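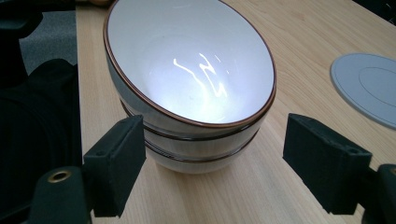 # Banded bowls: care, use and table protection

Answers to the questions we get most often about the Inar range of white glazed ceramic bowls. It covers everyday use, washing, stacking and what to put under a bowl on a timber table. For orders and returns, use the contact form.

## The glaze

**Is the brown line on the rim paint?**

No. On Inar bowls the rim line is an iron-bearing slip that sits under the clear glaze and fires to a brown or copper colour. It can't be scraped off with cutlery. If the line looks thinner at one point on the rim, the glaze ran slightly in the kiln. It does not affect the strength of the bowl.

**The outside has faint vertical streaks. Is that a fault?**

No. The body glaze is brushed, and brushed glaze shows streaks. They are easiest to see on the off-white area between the dark bands and hardest to see inside, where the coat is thicker and has a higher gloss.

**Why does the inside show such strong reflections?**

Gloss glaze on a curved wall reflects overhead lighting as a bright patch or a zigzag. Check for hairline cracks in daylight, near a window, with the bowl tilted. Turn it slowly. A reflection moves as the bowl turns and a crack stays put.

**Will the bands fade?**

Not from washing. Sustained contact with strong acid can dull any glaze over time, so don't store pickles or cut lemons in a bowl for days.

## Washing

**Can the bowls go in the dishwasher?**

Yes. Use the top rack and leave space between rims. Most rim chips we see are from two bowls knocking together during the wash.

**How do I remove grey marks from spoons?**

These are metal deposits on top of the glaze. Make a paste of baking soda and water, rub with a soft cloth, rinse and dry. Don't use steel wool.

**The unglazed ring underneath has gone dark. What is it?**

The foot ring is bare clay and takes up a little water. Stand the bowl upside down on a rack overnight. If the ring still looks dark, leave it another day before stacking.

## Bowls on wooden tables

**Can I put a bowl directly on bare wood?**

An empty or room-temperature bowl, yes. Lift it to move it. The foot ring is harder than most timber finishes and will leave fine arcs if it's dragged.

**And a hot bowl?**

Use a mat. A full bowl of soup conducts heat through the foot ring, and an oiled or waxed finish can turn cloudy in a ring shape. Pale timber hides a heat ring from some angles, so check from the side.

**What size of mat do I need?**

The mat should extend past the foot ring on all sides. It doesn't need to extend past the rim. Our Lamont mat is 125 mm across and suits the small bowl, which has a foot ring of 75 mm. The large bowl needs the next size up.

**Do both bowls need a mat if only one is hot?**

No. With a small bowl at the back of the table on a round grey mat and a larger one nearer you on the wood, the mat belongs to whichever holds the hot food. Swap them if you swap the contents. 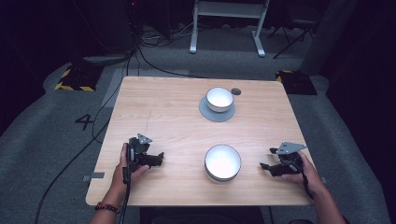
Takumi Kobori wrote in to say that he would go further and keep the mat under the small bowl at all times, since on his own table the small one does more damage. It gets pushed across to whoever wants it, he says, while the large one is too heavy to slide and gets lifted. He has felt-backed mats and reports no new scratches after a winter of daily use.

We agree with him on felt backing. It does hold grit, so shake the mats out before they go back on the table.

**Should the mat be cork, felt or silicone?**

- Felt: good against scratches, poor when wet.
- Cork: good against heat, crumbles at the edge with age.
- Silicone: good against heat and grips well, but can leave a faint print on fresh oil finishes. Allow the oil to cure fully first.

**My table has a hole through the top. Any precautions?**

Keep the foot ring clear of it. A bowl set half over a hole or a join can rock when someone leans on the rim. Wipe spills before they reach the cut edge, where the end grain is often unsealed.

## Storage and breakage

**How high can I stack them?**

Nest small bowls inside large ones, with a sheet of paper towel between. The limit for the large size is 2 to a stack. The wall flares, and a third bowl puts its load on the rim below instead of the foot.

**A chip has exposed the clay on the rim. Is the bowl still usable?**

Not for food. The clay under the glaze is porous and the edge can cut. Use it for keys or dry goods, or send it for repair.

**Do you repair chips?**

The Tiltusdale workshop fills chips on decorative pieces only. Ask for Palesa Mokgethi and include a photo of the chip beside a ruler. Repaired bowls come back marked underneath as not for food use.

**Can I buy a single replacement?**

Yes, in either size. Band colour varies between firings, so a replacement may be a shade lighter or darker than the bowls you have. The Jernonton shop keeps seconds on a separate shelf and will match by eye if you bring one in. The next firing is in March.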